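11 June 2024
Bench notebook, chores project. Entry by Marichka, with Han-gyeol's remarks worked in

Cable day! I have been looking forward to this one since we finished the cups and spoons, because plugging in a network cable is the first job on our list that a person would pay somebody to do. Everybody in the shop can do it half asleep, and I wanted to see how far Choo gets when it has to do it too.

For anyone picking up the notebook here: Choo is the two-finger setup, Dasa is the software that learned from our hand-guided runs, and the list is the sheet on the cabinet door with the household jobs in one column and the shop jobs in the other. Cable is top of the shop column. Plundham want to hear where we are on it before the end of June.

Morning
Warmed everything up, wiped the finger pads with a damp cloth, let them dry while I had coffee. Han-gyeol re-zeroed the wrist. It was off again, same direction as last week, so I am starting to suspect the mounting screws and not the sensor. Put a paint mark across the screw heads so we will see if they creep.

First runs were pick up only, no plugging. Cable laid out straight on the bench, boot toward the fingers. It picks that up nearly every time now and it is lovely to watch, none of the dithering we had in spring. Then I laid the cable the way a cable lies when you drop it, with a curl in it, and things got more interesting. Dasa goes for the boot but the curl pushes back as soon as it lifts, the plug rolls between the pads, and by the time it gets to the port the little tab is facing sideways.

Han-gyeol's remark, which I think is right: when I do it, I roll the plug back with my thumb without noticing. Choo has no thumb. It either has to put the thing down and grab it again or turn the whole wrist. It has learned to turn the wrist (nobody showed it that on purpose, it must have come out of Han-gyeol's runs, he does it a lot) and it turns the right way more often than the wrong way. I was cheering at the bench.

Midday
Full runs, pick up to click. We did 16 before lunch. Counted a run as good only if the tab clicked and the cable survived a light tug. 3 good. That sounds low, and it is low, but in April we had none with the cable curled, and several of today's misses got the plug to the mouth of the port and then stalled there, leaning on it a hair too high. You want to reach over and nudge it.

Changed one thing after lunch: slowed the last bit of the approach and let the wrist go softer on contact. Did another 15 runs. Better, I'm sure of that much, but I stopped writing down the results properly when the Arnora people called about the dishwasher rack, so no number for the afternoon. Sorry. Will repeat tomorrow with Han-gyeol keeping the tally.

Things that got in the way
Glare. The white rims on the fingers shine under the warm lamp and the wrist view gets washed out along the edge. Try matte tape.
Depth at close range is hopeless. Once the boot is right up near the view it goes soft and Dasa is more or less feeling its way.
See-through boots are harder than solid ones. I would love a bag of cheap solid ones to compare.
Blue on blue. Somebody please find us a cable in another color.

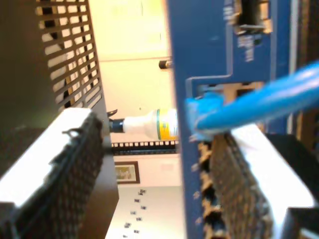 Blue cable, boot end, between the pads. Bottle in the background.

So, can it do chores yet?
Han-gyeol asked me this over lunch and I talked until my soup went cold. The wiping job, yes, I would leave it alone with a table. Cups into a rack, yes, if they are our cups. Laundry, no, and not soon. Cable, I think yes by the end of summer for a port it has seen before, with the cable in whatever heap it fell in. A port it has never met, down behind a cabinet in somebody's hallway, is a different animal and I would not promise that to anyone. Still, we have 181 hand-guided cable runs in the set and I had guessed we would need far more before the wrist turning showed up at all. It makes me want to throw half the list at it.

Han-gyeol is more careful than I am and wants it written down that a person does this in about two seconds. Noted!

Tomorrow
Matte tape on both rims before anything else.
Check paint marks on the wrist screws.
Repeat the soft approach, cable curled, same port, tally kept.
Ask Plundham which port they care about most.
Call Arnora back re the rack, they want the taller one and I need to know if it fits the bench.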